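Nilel Shelving Task Kit for Student Robot Arms

Wuston Classroom Supply > Clubs and Competitions > Task Kits

Price: $129 per kit
Status: In stock, ships from the Fedoruk warehouse
Ages: high school and up
Arm included: No
Books included: No

Read this before you order

We sell a lot of task kits, and we've become hard to impress. Most of them come with a promise that a club will be running a finished demo by the end of one afternoon. We tried this one on our own bench for most of June and we would not make that promise. It is a decent kit for a club that already has a working arm and wants a job that is harder than moving foam cubes. If your team is still fighting with its wiring, buy something else first.

The job is easy to say. Pick a book up off the table and stand it in a slot of the desktop file rack. Students think this will take them a meeting. Flat books are hard to get a finger under, soft covers bend, and a thick hardcover in a narrow slot leaves little room for error. Nilel's own box says "beginner friendly." We asked them to change that and they haven't.

What's in the box

Desktop file rack, black plastic, three compartments
Rubber feet for the rack, stick-on
Table mat with printed start zones
Two rubber fingertip pads
Task booklet with score sheets
Blank labels for your own books

What you need to supply

A tabletop arm with a parallel gripper. The booklet was written around the Mimov classroom arm, and the sample code will only run on that one without changes. Other arms work fine if somebody on the team is willing to rewrite the motion calls.

A camera, if you want to do the vision tasks. The first task in the booklet can be run from taught positions and doesn't need one.

Books. Use real ones, in mixed sizes. Clubs that practice with matching paperbacks do well at home and badly anywhere else.

The tasks

Task 1, Single Book. One hardcover, marked start zone, any slot. Worth 100 points.

Task 2, Named Slot. The judge calls left, middle or right after the book is on the table. Worth 300 points.

Task 3, Loose Pile. Several books lying over one another in front of the rack, to be filed one at a time. The top book has to come off without pushing the others into the rack. This is the task worth buying the kit for. It is also the one most teams will never finish, and the score sheet gives partial credit so they don't go home with a zero.

Perfect runs across the full season program add up to 2000 points. We have not seen a team get there and we doubt the number was tested by anyone.

The task booklet doesn't say what counts as "standing." We tell clubs to accept a leaning book as long as it stays in its slot with the arm clear of it. Agree on this before the first run. It will save you an argument.

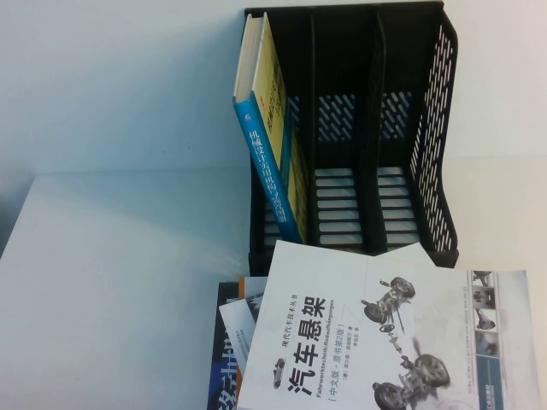
Task 3 in progress: one hardcover filed in the left slot, the automotive suspension book on top of the pile.

Notes from our bench

The rack is light. An arm that comes in a little low will shove it across the table, and then every taught position is wrong. Use the rubber feet, and if your table is slick, add tape.

The rack's sides are full of narrow slots. That makes it cheap and easy to lift with one hand, and it gives some depth cameras trouble. Light comes through the holes and the readings jump. Students who had trusted the camera completely learned something here, so we can't call it a flaw exactly. A sheet of dark card behind the rack fixed most of it for us.

Glossy white covers on a white table are a poor match for simple color thresholding. Bright spines are much easier. Start with those.

The fingertip pads wear out. Replacements are sold separately, and we think they should have put more in the box.

The sample code is short and has few comments. A teacher who doesn't program will struggle with it.

Will one kit serve a whole club?

One arm, one kit. While one group runs the arm the others can plan grips and fill in score sheets, but past a certain point students are standing and watching. The booklet's claim that a full class can share a single kit is hopeful.

Does it teach anything a cube kit doesn't?

Yes, mostly about approach angle and letting go. Releasing a book without dragging it back out of the slot took us longer to get right than picking it up.

Returns

Unused kits can be returned with the mat still rolled. We don't take back racks with tape on them.

Related items

Replacement fingertip pads
Spare table mat
Mimov classroom arm, gripper sold separately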